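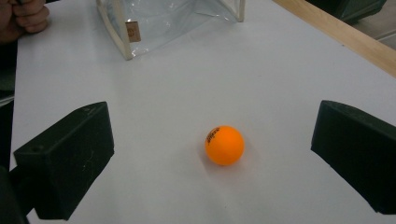 Stuklow table tennis club gets a bigger hall for the summer

18 May 2026

The table tennis club in Stuklow will move to the old Caltarine sports hall in July, after the town council agreed to rent out the building for one year. The club has used the school gym on Arkia Street until now, but the space became too small for the number of people who want to play.

The club has 206 members at the moment. Of these, 67 are under the age of 16, and this group has grown the fastest. In the school gym there is room for only three tables when the walls bars and benches are taken into account, and on training evenings many children have to wait a long time for their turn. In winter the club had to stop taking new beginners.

The Caltarine hall was built for the workers of the former glass factory and was closed when the heating system broke down. The council paid for a new boiler last autumn, and the roof above the changing rooms was repaired in spring. The floor is old but in good condition, according to the report of the building office. The lighting is weaker than the club would like - it will be improved before the first training, if the parts arrive in time.

The rent is 2758 for the whole year, heating included. The club will pay it from the membership fees and from the income of the Christmas tournament. The fee for adults will go up a little, and the fee for children will stay the same. Families with more than one child in the club will continue to get the lower price.

With the new hall the club also wants to restart its open evening, where anybody can come and play without being a member. Bats and balls can be borrowed at the door. Players are asked to bring indoor shoes with light soles, and this rule will be checked more strictly than in the gym, as dark soles leave marks on the wooden floor.

The league matches of the first team will be played in the Caltarine hall from the beginning of the new season. The team finished in the middle of the district table this year and lost both matches against Caron, which won the league for the second time. The home match against Caron is usually the best visited of the season, and for the first time there will be enough seats for the visitors. The balcony was closed to the public for many years but has now been approved again.

Parking is possible behind the hall, with the entrance from the river side. The bus to Caron stops a few minutes away on foot, but the last one leaves before the adult training ends. The club has asked the bus company for a later connection and is still waiting for a reply.

The school gym will be free for other groups after the move. The gymnastics section and a dance group have already shown interest, and requests can be sent to the town office until the end of the school year.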